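The Width of the Wall

Padmavathi Pai took the room in September, when the other tenants had already had their pick. It was at the back of the second floor, over the yard where the Zestitz bakery kept its bins, and it was 611 a month with water included. She had looked at a bigger one for 811 and walked round it twice, and then gone home and done the sums on the back of an envelope.

The landlady was called Ourania Tsakiris. She lived on the ground floor with the door open and a radio on, and she handed over the keys without getting up.

"The big one is the street," she said. "The small one is you. The bed stays where it is."

"Is it fixed?"

"No. But it stays."

Padmavathi carried her things up in four trips. There were two suitcases, a box of pans, a lamp with no shade and a bag of bedding that she had bought new, the sheet a greyish green that had looked nearly blue in the shop. She made the bed first, before anything was unpacked, as her mother had always done on the first night in a new place. She had to kneel in the middle of the mattress to reach the far side and push the sheet down between the bed and the wall.

It was then that she saw the writing.

It was in red, small and neat, straight onto the white paint. A number, 1.23. Away to the left was an arrow pointing to a short upright line, and over on the right there was another mark like an arrow with two heads, so small she took it at first for a scratch. Somebody had measured something. She put her hand flat beside the number and looked at it for a while, and then she finished tucking in the sheet.

Between the mattress and the wall her fingers found a card. She pulled it up and wiped it on her sleeve. It was dark blue, with big white Chinese characters across the middle and lines of print above and below that were too small for her to make out. She couldn't read the characters either. She stood it up against the wall at the back of the bed, meaning to throw it away in the morning.

She started at Hesis the next day. Hesis sold blinds and curtain rails, and her job was to sit in an office behind the showroom and type up the orders that the fitters brought in on paper. Most of what she typed was numbers. Width, drop, distance from the ceiling. The fitters wrote badly and she had to ring them up and ask if a thing was a one or a seven.

By the end of the first week she could look at a window and guess its width, and was usually wrong by a hand.

One evening she borrowed a tape measure from the showroom and brought it home in her coat pocket. She took off her shoes and knelt on the bed. From the number to the corner of the room was more than 1.23 metres. From the number down to the mattress was much less. She tried from the left-hand arrow to the right-hand one and that wasn't it either. She lay down on her back with the tape on her stomach and listened to the bakery's bins being dragged across the yard.

In the morning she stopped at the open door on the ground floor.

"Who had my room before?"

Mrs Tsakiris turned the radio down, but not off.

"A man from Sumampouw's, the furniture people. Quiet. He paid early, always. Why, did he leave something?"

"There's some writing on the wall. Some measurements."

"Ah," said Mrs Tsakiris. "The shelf."

She told it standing up, with a tea towel over her shoulder. The man had wanted a shelf over the bed for his books. He asked her permission, which was more than most did, and she said yes, if he paid for the paint afterwards. He measured on a Sunday and again in the week. He had a friend staying with him by then, a student, who slept on the floor and held the other end of the tape. They argued about the height. The friend said that anyone sitting up in bed would crack his head on it, and the man said he never sat up in bed.

"And then?"

"And then he got the job in Plirkow, and he went. No shelf. The friend went before him, I think. Or after. I had my knee that winter, I didn't see everything."

"He didn't take the card?"

"What card?"

Padmavathi went back up and fetched it. Mrs Tsakiris held it out at arm's length, then close, then gave it back.

"I have no idea," she said. "You want paint? I have half a tin."

"Not yet," said Padmavathi.

She showed the characters to a woman at work, who had learned the language at night school and kept up with it on the bus. Padmavathi had copied them out on an order form, getting the strokes in the wrong places. The woman turned the form round and frowned at it.

"Please do not touch," she said. "If that's what you meant to write. It's like a sign in a museum."

"It was down the side of my bed."

"Then I should leave your bed alone," said the woman, and went to answer the phone.

Padmavathi thought about it on the way home. She supposed it had come from a showroom. Sumampouw's had showrooms, she had been past one, with sofas in the window that had cushions lined up on their points. A person could put a card in his pocket there without thinking. Or the student had brought it for a joke, and stood it on the wall side of the bed while the two of them were arguing about the shelf, and it had slipped down.

When she got in she set it up again in the same place.
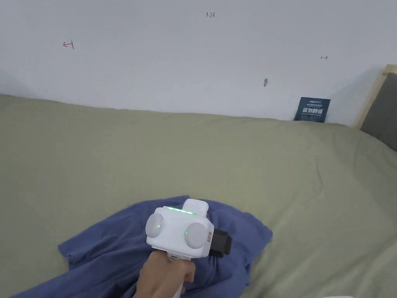 The wall side of the bed, with the number still on it.

She got used to it. She slept on the near side, with her back to the wall, and in the mornings she pulled the sheet straight as far as she could reach without kneeling. Some nights the card fell over, and she stood it up before work.

In the winter her mother came to stay. It was her mother's first visit to the city and she had brought her own pillow, a steel tin of lime pickle and a cardigan for Padmavathi that was meant for someone larger. She walked round the room in her socks. It did not take long.

"What is this on the wall?"

"It was for a shelf."

"And they left it like that?"

"They didn't build the shelf."

Her mother got up onto the bed, one knee and then the other, and looked at the red number through the lower part of her glasses. She licked her thumb. Padmavathi heard herself say "No, don't," louder than she had meant to, and her mother stopped with the thumb in the air.

"It's only pen," her mother said.

"I know."

"It would come off with a bit of spit."

"I know it would. I'd like it left."

Her mother looked at her, then at the card, which she couldn't read. She wiped her thumb on her skirt and climbed down again, and they had rice and the pickle at the small table under the window, and talked about a cousin's wedding and what the hall was charging.

They shared the bed that week. Her mother had the wall side. On the last night Padmavathi woke and found her awake as well, lying on her back.

"Books," her mother said in the dark. "You said he wanted it for books."

"That's what Mrs Tsakiris said."

"You have books. They're all in that suitcase."

"I've got about enough for half a shelf."

"So, half a shelf," said her mother, and turned over.

Padmavathi saw her off at the coach station in the rain. Afterwards she went in to Hesis, though it was her day off, and asked one of the fitters whether he had any brackets left over. He wanted to know how long the shelf was going to be.

"I don't know," she said. "I think it might be 1.23."

"You think?"

"It's written on the wall."

He laughed and went out to the van. He came back with two brackets and a bag of eight screws, and told her to find out what the wall was made of before she put a drill anywhere near it - knock on it, he said, and listen. She signed for the brackets in the book by the till and put them in her coat, one in each pocket, where they banged against her legs all the way to the tram.

That evening she knelt on the bed and knocked. She knocked by the number and she knocked by the arrow on the left. By the double mark on the right it sounded much the same to her as everywhere else. Down on the ground floor the radio stopped.

"What is it?" Mrs Tsakiris called up the stairs. "What's broken?"

"Nothing. I'm listening to the wall."

There was a pause, and then slow feet on the stairs, with a rest at the first landing. Mrs Tsakiris came in without her tea towel. She looked at the brackets lying on the pillow.

"The same place?" she asked.

"I thought higher. So you could sit up."

"Yes. Higher." She lowered herself onto the end of the bed and rubbed her knee. "His friend said so at the time. You'll want somebody to hold the other end."

Padmavathi gave her the end of the tape.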